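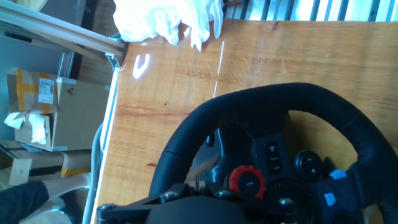 Steering wheel station, wheel clamped to the table, seen from the wrist camera.

Progress report to Sternum
Clalthorpe site, April 12, 2019

Work on the wheel controls continued as planned. The operator guides the arm by remote control to the red rotary dial, turns it one step and backs away. The same is done for the round black button and the two light blue ones. We have 164 usable demonstrations, 70 of them on the dial. Another 24 were thrown out after the gripper touched the rim on approach.

The column of small black buttons has not been started. They sit close together, and Osvaldo Falcão wants slower hand controller settings before anyone tries them. He is also training two new operators from Salameh, who so far have worked only by moving the arm by hand.

The target is still 2,000 demonstrations by November. To reach it we need the second arm now on loan to Drudthorpe. Please confirm the return date so that we can set the shift plan.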